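The Long Way Down to the Water

The town of Zinstead sits 451 feet above the river that is supposed to be the reason for it. Whoever picked the spot had either a fear of floods or a grudge against anyone carrying groceries. The train station is at the bottom. The bakery, the post office, the bank and all the houses with views are at the top. In between there is one road, which goes up at an angle that makes delivery drivers swear, and a public stairway, which has 892 steps and a reputation.

I moved here in February, which is when the rents are low and the reasons for it are plain to see. My plan was to be a person who walks to the train. I had read a good deal about people who walk to the train. They have clear skin and strong opinions about coats.

Going down took 14 minutes that first morning. Coming back up took the rest of the evening and a sit on the wall outside the dry cleaner, where an elderly couple passed me twice, once in each direction, talking the whole time about soup.

Every hill town has its own system for avoiding its hill, and it takes a newcomer most of a year to learn it. In Zinstead the first rule is that you never go down for one thing. You save up. People here will live for a week with a dead flashlight because batteries alone don't justify the trip, and then on some bright morning they'll go down for batteries, a haircut, a library book, a dental cleaning and a birthday card for a cousin whose birthday is in the fall. My own list is on the side of the refrigerator. It has had "lamp cord" on it since the spring. I've stopped needing the lamp.

The second rule is that anybody with a car going up is fair game. You don't hitchhike, which would be vulgar. You stand near the bottom of the road with a heavy-looking bag and admire the river. Sooner or later a window comes down. The etiquette after that is strict: you talk about parking, you don't touch the radio, and you get out at the first flat place whether or not it's anywhere near your home. I once got out at a flat place by the water tower and walked back down half the hill to my own front door, waving.

The third rule concerns Fontana, the café on the landing halfway up the steps. It has four tables and a monopoly. The coffee is fine. The chairs are the kind you find in school gyms. Charging what they charge for a glass of sparkling water would be a crime at sea level, but by the time you reach it you'd sign over a small boat for one, and they know it. The menu board has a line that says "Sit as long as you like." I've never seen it done with such confidence about who'll get up first.

Fontana used to close at three. Then the commuters complained, and now it stays open until the 6:40 train has been, as they put it, digested.

You'd think somebody would have built an elevator. Somebody tried. The ruins of the Zinstead incline railway are behind the pharmacy: two strips of rusty rail, a concrete box with a tree in it, and a plaque that gives the opening date and keeps tactfully quiet about the closing one. Local accounts differ. In one version the company ran out of money. In another the cable snapped with a load of pianos aboard. I'd very much like it to be the pianos, but I've looked into it a little and there appears to have been one piano, and it was fine.

More recently a firm called Zetano came through with a proposal for a cable car. There was a presentation in the school gym, with a model. The model had tiny residents on it, all looking up. It would cost each household 400 dollars a year for a length of time printed in smaller type, and it would carry you from the station to the square in under three minutes, facing backward. The questions from the floor went on for two hours. Would it run in wind? Would it look into bathrooms? Could you bring a goat? The goat question got a serious answer, and I think that was when the town began to suspect it was being humored. The proposal is still officially under review. The model is in the library, next to the seed catalogs, and children have moved the tiny residents into the river.

Part of the trouble is that people here are vain about the hill. They complain about it the way other people complain about being busy. Ask how someone's knees are and you'll get a full report, joint by joint, finishing with the information that their mother did the steps daily until she was over 80 and carried coal. Everyone's mother carried coal. The steps must have been black with it. At parties up at the top, visitors arrive with pink faces and are handed a drink and a look of deep satisfaction.

The other part is that the hill has given the place a small, odd economy of its own. The hardware store sells one brand of knee rub, Diluvent, in a tin the size of a hubcap, and keeps it next to the register where other stores put gum. It smells of menthol and wet rope. The cobbler is booked a month out. There's a grocery at the top that charges shamelessly for lemons, and a grocery at the bottom that charges very little for lemons, and the difference between the two prices is as close as you can come to knowing what the hill is worth on any given day. It goes up in rain.

And then there are the cyclists, who come from elsewhere, on purpose. From May on they turn up on weekend mornings in tight bright clothes, ride up the road with terrible faces, buy a pastry, and coast back down to do it over. The residents watch this from their windows with the feelings of a prison guard whose prison has been recommended in a travel magazine. I borrowed a bike last summer to see what it was about. I found out by the second bend. I walked it the rest of the way, past the water tower, nodding to people, as though I'd been meaning to take it for a walk.

I've been here long enough now that the morning trip down takes me nine minutes, and I can come up again with a bag in each hand and only one stop, which I disguise as an interest in the view. My knees click. I have a tin of Diluvent, and I have opinions about lemons. Last week a young man with a suitcase was sitting on the wall outside the dry cleaner, breathing through his mouth, and I went by him going up, and a few minutes later, having forgotten the milk, I went by him going down.

I was talking to myself, as it happens. I'm afraid it was about soup.

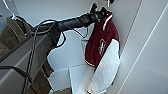

Maroon and white over the handlebar.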